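Skurnness Notebook Swap - Frequently Asked Questions

What is the swap, exactly?

It's a mail exchange for people who keep notebooks by hand. You fill a notebook, or part of one, and send it to a stranger on our list. They read it, add a few pages of their own and mail it on. After a season of traveling it comes home to you, fatter and a little battered, full of handwriting you've never seen before. We love it and we think you might too!

Do I have to be a good writer?

Not at all. One of our most requested notebooks is a log of soups. Another is nothing but bus rides in the rain. Lists, recipes, weather, bad poems, arguments with the radio - all welcome. If you can fill 60 pages, you can start a notebook. If that sounds like a lot, join as a reader first and add to other people's.

How long does a round take?

Rounds open in July and close when the last notebook gets home, usually before spring. Each reader has three weeks. If you need longer, write to us and we'll move the next person along. Life happens and we're pretty relaxed about it.

How many people are in it?

We had 83 members at the end of the last round, spread from Petlow to Skanavari. The cap is 100 for now, so there's still room.

What size notebook should I use?

Small! Postage goes up fast once a package gets thick, and a small book is so much nicer to carry around and write in on a bench somewhere. Anything that fits in a coat pocket is perfect. Sewn bindings last longest. Spirals get crushed in the mail, and glued spines tend to let go of their middle pages by the fourth or fifth reader.

Can I use a binder so people can add pages?

Yes, as long as the rings close properly. Put a page number on every sheet, because sooner or later somebody will drop it on the kitchen floor.

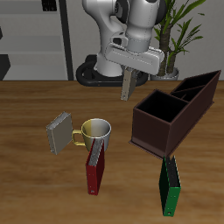 Where do I keep notebooks while they're with me? Anywhere dry, out of the sun and away from pets, though most of us find that a book we can see is a book we remember to read. A few small binder-like volumes standing on a wooden table, with a desk organizer for your pens and stamps, will do nicely. Just put the mug somewhere else while you write! We've had two notebooks come home with tea all the way through chapter one, and the ink never recovered.

What kind of pen works best?

Pencil is fine and so is ballpoint. If you're a fountain pen person (we have plenty), test your ink on the last page first and blot before you close the book. Please skip markers that bleed through. The next reader wants both sides of the paper.

Can I draw in someone else's notebook?

Please do, on your own pages. Leave the other pages exactly as you found them, even if you spot a spelling mistake. Tucking in a pressed leaf or a ticket stub is great as long as it's flat.

What if a notebook gets lost?

It's rare, but it has happened. The Prins notebook went missing for eleven months and then turned up at its owner's old address with six new entries in it. We ask everyone to take photos of their own pages before mailing, so at least something is saved if a book doesn't make it.

Is there a fee?

No. You pay for your own notebook and your own postage, and that's it.

Can my kids join?

Sure, with a parent handling the mail. Members can choose whether they want to be on a family-friendly route, so tick that box on the form.

Do you publish any of it?

Once a year we put out a little booklet of favorite pages, printed in a run of 500 and mailed free to members. We always ask first, and you can say no. You can also appear without a name, as the soup person did.

How do I sign up?

Fill in the form on the Join page and tell us a bit about what you like to read. Your first address label will come by email before the round opens - keep it somewhere safe until your notebook is ready to go.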